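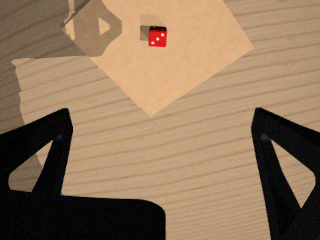 A tan square on a light wooden tabletop. Illustration: Fliretti Studio

LONDEN – The old bookmobile comes down Mridha Road at ten past four with its windows open and its horn going, and by the time it stops outside the feed store there's a line. People bring dogs. One man has brought a lawn chair and a bag of cherries, and he's passing the cherries back.

What they're waiting for is a voter registration form, and I've covered local elections for a long time without seeing anyone this cheerful about one!

Malsha Sikder drives the bus. She's the deputy clerk for Londen Township, and she took the job the year turnout in the supervisor's race fell to 198 ballots. The race was decided by four. "I could have named most of the people who voted," she told me, pulling the parking brake with both hands. "I was related to a few of them."

The township is long and thin, and the clerk's office sits at the far north end of it. If you live down by the Bisico quarry, getting there and back eats most of an afternoon, and the office used to close at three. Sikder asked for evening hours and got two a month. Then the library put its bookmobile up for sale, and she went to the township board with a one-page budget and asked for that too. The vote was 3 to 2. One of the two no votes has since asked her to park outside his church.

The shelves are still in there (so are a few westerns, which you may borrow), and the forms live where the cookbooks used to be. There's a counter with a stamp pad, a map of the precincts, and a box of sample ballots that people really do read. I watched a woman in scrubs go through the drainage millage line by line and then ask three very good questions about culverts. Sikder answered two and wrote the third on her arm.

Last November the township counted 628 ballots. For a place this size that's terrific, and the drain commissioner's race, usually settled by whoever remembers there is one, had a debate. In a barn! With 300 people in it!

Ruwan Cassim won that race. He's a soft-spoken well driller who had never run for anything, and he first picked up a candidate packet on the bus while he was waiting for his mother to update her address. He read it in his truck over lunch. He had no yard signs until the last two weeks, and he spelled his own name wrong on the first batch.

"I figured somebody would tell me I wasn't allowed," Cassim said. "She just told me the deadline."

He has kept up the habit of holding office hours on the back step, and on the afternoon I rode along he drew a retention pond for a pair of teenagers who'd only come for the shade. They stayed forty minutes. One of them wanted to know what the job pays, and laughed at the answer, and took a packet anyway.

Sikder's goal for the next election is 1000 ballots. She has painted the number inside the back door, where she sees it each time she loads the forms. The bus needs a new clutch first. Its next stop is the quarry gate on June 29, 2023, from four until dark, and the man with the cherries says he'll be there.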